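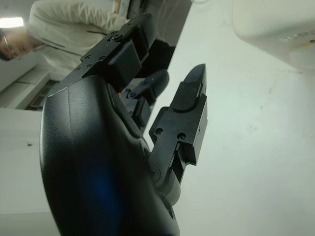
Urness, 22 August 2021 – Cunis, the household repair charity, is asking shops to stop displaying the Clarneo "Easy to Mend" badge on small kitchen goods until the company behind it explains what the badge is supposed to mean. Clarneo launched the scheme in January with a good deal of noise and very little paperwork. Products are marked out of 20, we are told, and one of the largest shares of the marks goes to what the handbook calls "visible fixings". A screw head set in matt black, with small round holes near it, would count as a visible fixing. Whether anyone can buy the part underneath is left out of the sum altogether.

We asked for the full marking sheet in the spring and received a leaflet. We asked again and received the same leaflet, with a covering letter thanking us for our enthusiasm.

So we did some asking of our own. Cunis wrote to 926 households on its mailing list in Urness and the villages nearby who had bought a badged product. Of those who had since tried to get one mended, 59 sent us the whole story, with receipts. Only 11 had been able to order the part they needed. A further 19 were told by the seller that it would be cheaper to buy a new one, which may well be true and is rather the complaint.

These are small numbers and we do not claim otherwise. People with a grievance are more likely to write back than people without one. Clarneo is welcome to publish better figures, and we have offered to print them on our own website beside ours. So far it has taken up neither offer.

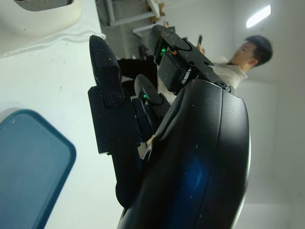

A seam line in a black housing, with specks of dust on the surface.

The badge also takes a generous view of seams. Under the handbook, a casing made in more than one piece is treated as a casing that opens, and marks are given for it. Anyone who has spent an evening with a butter knife and a kettle base will know that a join can be glued, clipped from the inside or welded. Our members have broken a fair few finding out which.

"I have read the handbook twice and I still could not tell you what a product would have to do to fail," said Lucrezia Monti, director of Cunis. "If there is a pass mark, let's see it. If everything sent in has passed, let's hear that too. Shoppers are paying extra for that sticker."

Clarneo says a revised scheme, to be called Nam, is in preparation and will "put the owner at the heart of repair". We have seen a logo for it. We have not seen a list of parts, a promise on prices or a date.

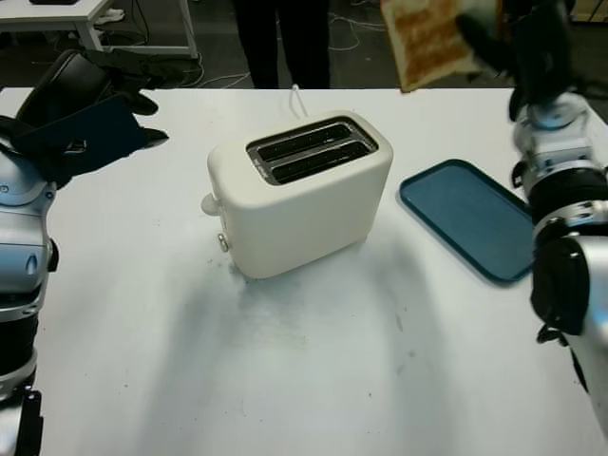
Cunis would settle for something much duller than a new name. We want each badged product to come with a parts list, a price for every part on that list and a stated number of years for which those prices will hold. Take an ordinary cream two-slice toaster with a round white knob on the end. An owner ought to be able to look up the knob, the lever and the power cord by name and find out what each costs before deciding whether to bother. That would fit on one side of paper, and it would tell people a good deal more than a score with no workings.

Until then, our advice is to ignore the badge and ask the shop three things before paying: who sells the parts, how much they charge and who is allowed to fit them. Get the answers in writing if you can. We would like to see them, including the good ones.

Shops wishing to reply may do so through the Cunis office in Urness. Replies will be published in full.

ENDS

Notes to editors

Cunis gives free advice on mending household goods and takes no money from manufacturers or badge schemes.

The survey was carried out by post. A copy of the questions is available on request, as is the leaflet.

Lucrezia Monti is available for interview.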